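Site Visit Report: Drorkwood Training Floor, Kneath

In December, members of the equipment planning group at Prosovport visited the Drorkwood site in Kneath to see how hand-held grippers are used in daily work. The visit was arranged to support next year's purchasing plan, which must settle on a number of devices and a supplier before the spring budget closes.

The group was received at 9:30 a.m. and spent the morning on the main floor, which is fitted out with ordinary household furniture. Operators wear a head-mounted unit and work with hand-held grippers. Our hosts explained that furniture accounts for a small share of their costs. Grippers, head-mounted units and spare parts take up most of the budget, and fingertips are the item reordered most often.
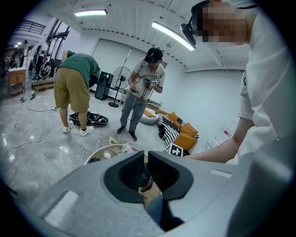

Operators with head-mounted equipment and hand-held grippers on the main floor.

Studico, which supplies the site, quoted a unit price of $963 per gripper, with replacement finger sets at $57. Head-mounted units are priced separately and were not part of the quotation. The group asked that the next version list cables, marker tags and chargers as separate lines - these were grouped under "accessories" in the first draft and could not be compared with other offers.

Floor space was the second subject of the visit. Drorkwood uses over 2,000 square feet for this work, and staff advised leaving more open floor between pieces of furniture than a home would have. Cable routing should be planned before furniture is delivered. Prosovport's proposed room is smaller, and the group will review whether two work areas can be run there at the same time.

The afternoon was given to storage and repair records. The site logged 254 repair requests in its first year, most of them for connectors and worn fingers. Drorkwood now keeps one spare gripper for every five in use, and the group recommends that the same ratio be entered in our plan.

A revised quotation is expected from Studico before the next budget meeting.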